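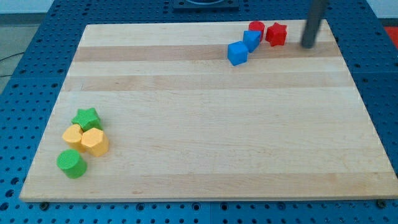
Lend Me Your Blocks

15 Jan 2025

My daughter is four and has owned, by my guess, a third of the toys she has played with. The rest came home in a canvas bag from the toy library on Kwofie Street and went back three weeks later, usually with a bite mark or two that we'd confessed to at the desk. I think every town big enough to have a book library should have one of these, and I have been boring people with this opinion at parties for long enough that I might as well write it down.

If you've never been in one, it works the way you'd think. You join, you pick things off a shelf, you bring them back. Ours has 1,863 items in the catalog, from rattles up to a wooden marble run so large that it travels in two crates and needs a grown-up at each end. There are puzzles, puppets, scooters, a dollhouse with working shutters, and more sets of blocks than I knew existed. All of it fits in 800 square feet that used to be a shoe repair shop. On wet afternoons it still smells faintly of polish!

The usual case for toy libraries is money, and it's a good case. A decent train set can run to $300 before you've bought a single bridge, and the awful truth of train sets is that you can't tell ahead of time whether you have a train child. We did not have a train child. We found this out for the price of a membership and carried the whole thing back down the hill, and some other kid had it within the hour.

But money is the argument I make to people who are already nodding. What I really love is what borrowing does to the way a child plays. When something is going back soon, it gets used hard. My daughter had the Stellow balance set for one loan period and she played with it every day, on the stairs, in the bath, under the table during dinner. A toy she owns can wait. It sits in the bin under six other toys and slowly turns into furniture.

Then there is the choosing. A toy store is designed by very clever people to make a child want the loudest thing in it, and I don't blame them, that's their job. Toy library shelves are organized by Nevzat Gezer, and his system is that heavy things go at the bottom. So the plain stuff gets an even chance. Kids pick up a cylinder and a cube and a wedge in primary colors, things that would never win against a talking dinosaur under store lighting, and twenty minutes later they're still on the rug with them. I've watched it happen over and over. Basic shapes are astonishingly good toys and they have terrible publicity.

I asked Seidu Mahama, who runs the desk and repairs most of what comes back broken, what gets borrowed most. I expected him to say the scooters. "Blocks, blocks, and Morkitz," he told me. Morkitz is a card game involving goats. I have played it more times than I would like and I have never understood how the scoring works, but the under-tens seem to be born knowing it.

There are fair objections. One is germs, and I get it, I've seen what goes in her mouth. Everything washable is washed between loans, and I'd point out that the same parents who worry about this will happily turn their kid loose in a restaurant high chair. Another is lost pieces. Yes, pieces get lost. Seidu keeps a drawer of strays, and a surprising number of them find their way home. A puzzle with one gap in it is still a fine puzzle, and I will argue this with anyone.

The objection I take more seriously is that kids need things that are theirs. I agree completely. My daughter has a rabbit that will never be lent to anybody, and there are certain rocks we're not allowed to move. I'm not proposing that we raise a generation of tiny renters. I just don't think that feeling needs to stretch to cover a plastic cash register. Children are perfectly able to love a few things fiercely and share the rest, and they get better at it with practice - a lot better than most adults I know, including the one writing this, who owns four drills.

Etow, the next town over, is thinking about opening a toy library in September. The question going around is whether enough people would use it. Ours has 700 member families, and on some mornings you have to turn sideways to get past the strollers. So yes, Etow, people will use it. Find a room with a dry floor and put up some deep shelves. Ask for donations early and say no to anything with a siren. And get more blocks than you think you need, because they'll all be out by the end of the first week and I may be driving over to borrow some.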